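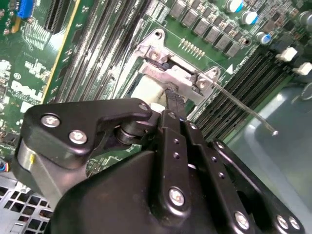 Been through a pile of Dell server boards this month and most of the faults trace back to the socket area. A few posts on how I handle CPU retention brackets, mostly so I can point people at them later.

Scope first. This covers the lever-and-frame type: a stamped metal frame on a hinge, screwed to the board, with a lever arm along one side. If yours uses a big spring-loaded heatsink with no lever, stop reading, the order of work is different.

Before touching the bracket: board flat, on something that doesn't conduct and doesn't slide. I use a grey bench mat, earthed. A bare board on a desk will rock on the solder tails and the backplate, and you don't want it rocking when you let go of a lever under tension.

Lighting. One lamp low from the side, none overhead. Contacts in a socket should reflect evenly. A bent one shows up as a dark or bright speck that stays put when everything round it changes. Move the lamp, not the board.

Opening. Push the lever down, then out sideways, then let it rise under your finger. The order matters. If you pull outwards first the arm rubs against its catch, and after enough cycles you get a burr there which sheds bits of metal exactly where you don't want bits of metal.

Don't let it spring up. I've seen one come up fast enough to flick a loose screw off the bench and under a rack in Tornovdale. We found the screw in March, when the rack was moved.

Once the lever is up, lift the frame by its edge only. It should swing on the hinge without any sideways play. A little looseness when open is normal. If it grates, check the hinge screws before you blame the hinge.

On the screws. They are short, they are soft, and the heads round off if you use a worn bit. Press down harder than you think you need to, turn slower than you'd like. If the bit starts to climb out, stop and change the bit. There is no second stage where it gets better.

Someone will ask about torque. Use the value in the service documentation for your board. I'm not posting one, people copy figures on to the wrong hardware and then write to me about it.

What I will say is that even matters more than tight. Bring each screw down until it just touches, then go round again in small steps. A frame pulled down hard at one end first will sit skewed, and a skewed frame loads one side of the processor more than the other.

Symptoms of a skewed frame, from my own notes: memory channels missing, usually on one side only. Board posts cold and fails warm. Works on the bench, fails in the chassis. All three get diagnosed as bad memory by default.

Huệ Đoàn asked whether you can straighten a bent lever. You can, and it will close, but it won't press with the same force and you have no easy way of knowing how far off it is. I swap the bracket. Drullis sells pulled ones in bags and the condition is fair if you sort them yourself.

How to sort them: sight along the arm from the end. It should be straight up to its designed bends. Then lay the frame face down on glass and press each corner in turn. If it ticks, bin it.

Dust. Bulb blower only, board tilted so the muck falls away from the socket. No canned air held upside down, no brushes, no cotton buds. Cotton leaves fibres on contacts and a fibre will happily pull a contact over when you try to remove it.

Closing with a processor in: check the corner marks, lower the chip straight down, let go. No nudging. Frame down, then lever down and under its catch. Expect firm resistance near the end of the travel. Resistance at the start means something is seated wrong, so open it again and look.

Closing without a processor: only with the plastic cover fitted. If the cover is lost, leave the board in a rigid box until you've got one. I-hsuan Poon keeps spare covers in a drawer at Skirkesberg and is strict about them being returned. Fair enough.

Records. I write the board serial, the date and the state of the socket on a label that goes on the bag and never on the board. The state is one of "clean", "marked" or "bent". I used to have more categories than that. I never looked at them.

Question in replies about how often a bracket can be opened before it wears out. I don't have a good number. I have one test board that has been through about 600 cycles and the only visible change is polish on the catch. That's one board and proves very little.

Second question, on thread lock: no. If a screw keeps backing out, look at the backplate. It's generally the thread insert that has gone, and glue only hides it until the next person opens the thing.

Third, on whether the Chang driver set is worth having. The bits are good. The handle is too thick for work between memory slots, so I put the bits in an old slim handle.

Next up is the backplate side, with insulating film and what to do when it tears. Probably at the weekend. I've got 30 boards to get through first and the label printer is out of tape.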